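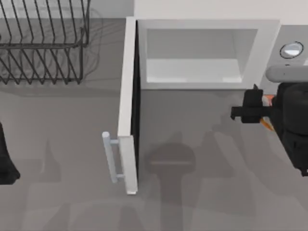

Buenas prácticas para la documentación de ensayos con manipuladores de dos brazos en entorno doméstico simulado

Informe de proyecto de estudiante
Proyecto Irnness, grupo de trabajo Cladham
25 de enero de 2024

1. Objeto

El presente informe recoge las reglas que el grupo Cladham aplica a los ensayos de manipulación en cocina simulada y propone su adopción como procedimiento común del proyecto Irnness. Se limita a las tareas en las que un brazo trabaja dentro de un aparato o mueble con puerta abatible mientras el segundo permanece sobre la misma encimera. Los ensayos con equipo físico se rigen por el reglamento del laboratorio y no se tratan en este documento.

2. Términos empleados

Se entiende por «volumen interior» el espacio comprendido entre las paredes del aparato y el plano de su abertura. Se denomina «brazo en espera» al que no interviene en el paso en curso. Un «episodio» es la secuencia completa registrada desde la posición inicial hasta la orden de parada. Estos términos deberán utilizarse sin variación en las fichas.

3. Reglas para la preparación

3.1. La posición inicial de cada objeto se guardará en el archivo de configuración antes de lanzar el episodio. No se admiten correcciones manuales posteriores.

3.2. El ángulo de apertura de la puerta constará en la ficha, aun cuando la tarea no requiera moverla.

3.3. El brazo en espera quedará fuera del recorrido de la puerta y de su tirador. La distancia mínima es de 50 milímetros, medida sobre el modelo de colisión y no sobre el modelo visual.

3.4. Los objetos fijos del entorno, como el escurreplatos, tendrán geometría de colisión propia aunque no formen parte de la tarea. 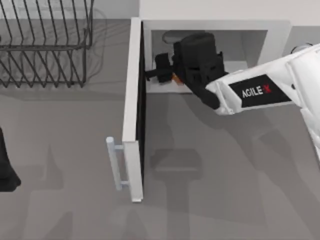 Margit Oláh
Estudiante, autora del informe

4. Reglas para la ejecución

4.1. La entrada de la pinza en el volumen interior se hará a velocidad reducida, y la velocidad aplicada se anotará en el registro.

4.2. Todo contacto con las paredes o con la puerta se consignará como incidencia, con independencia de que el episodio alcance su objetivo.

4.3. Se permitirán como máximo 3 reintentos por episodio. Agotados estos, el episodio se cerrará como fallido y se conservará íntegro.

5. Aplicación y resultados

El conjunto revisado consta de 4.000 episodios, almacenados en el repositorio Nodosex. En 227 de ellos la ficha carecía del ángulo de apertura, de modo que no pudieron compararse con el resto y quedaron excluidos del análisis. La regla 3.2 se redactó a raíz de esta revisión.

La regla 4.2 fue la que suscitó más dudas entre los operadores, pues no estaba definido si un roce sin desplazamiento constituye contacto. Se acordó registrarlo en todos los casos.

6. Cuestiones pendientes

Falta fijar un criterio para los objetos que la pinza oculta a la cámara durante parte del episodio. La plantilla Verbruggen, utilizada para las fichas, no dispone de campo para ello. La revisión de la plantilla está prevista para junio.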